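Test drive event at Engate – worth the trip?

gravelroad62
Posted 07/08/2021
Got an invitation from Van Beek for their ride and drive at the Engate fairgrounds. It covers the new crossover and the hybrid version. Has anyone done one of these with them? It's 150 miles each way for me, so I'd like to know if I'd get real time behind the wheel or two laps of a parking lot.

tallwagon
I went to the one in Nellthorpe in July. You get 17 minutes per car. A dealer employee rides along, and the route is fixed: out on the county road, one stretch of highway, back through town. Check-in was slow. Bring your license and your insurance card, they wanted both.

Hivedell_Mike
17 minutes is more than I got. Ours was cut short when a group ahead came back late. I wouldn't drive 150 miles for it. Call your local dealer and ask for an overnight loan. Mine said yes.

gravelroad62
My local dealer doesn't have the hybrid and says they won't see one until fall. That's the reason I'm looking at Engate at all.

tallwagon
Then go. Sit in the back seat while you're there. The roof slopes more than the photos suggest and I'm six foot three. The cargo floor is also higher in the hybrid.

I had the back seat of my own car cleared out the night before in case they did trade-in appraisals on site. They did, and the offer was $600 under what I'd been quoted online.

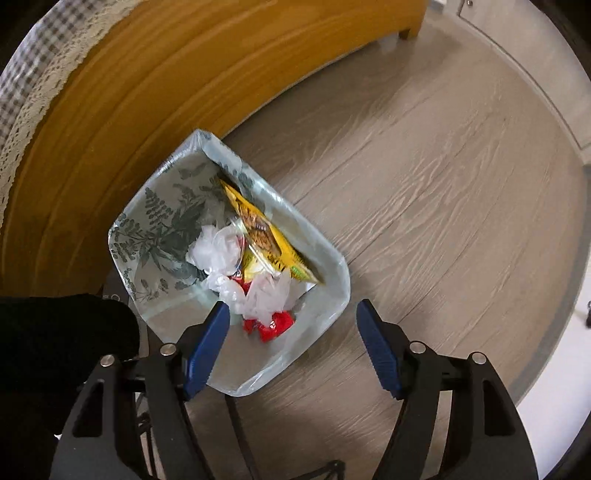
Car cleanout, snack wrapper included

Hivedell_Mike
$600 under is normal for an event. They look at it for five minutes and leave themselves room. You can get that back if you bring the online quote in writing.

tallwagon
I did bring it in writing. They said it was only good at the store.

oldclutch
Disagree with Mike on the overnight loan. Plenty of dealers stopped doing those, and the ones that still do want you halfway to signing first. At an event you can drive both versions back to back on the same road. I noticed the difference in brake feel right away, and I would have missed it with a day in between.

Hivedell_Mike
Brake feel on a car with 12 miles on it doesn't tell you much. We'll have to differ on that one.

gravelroad62
Did they push you to order on the day?

tallwagon
A little. There was a desk by the exit with a $943 accessory package if you put down a deposit before leaving. Roof rails, mats, cargo tray. I passed. The deposit was refundable according to the form, but read it yourself.

oldclutch
Same package at ours. The mats are decent. I'd pay for the mats and skip the rest.

gravelroad62
OK, I signed up for the first morning slot. I'll post what I think of the hybrid when I'm back.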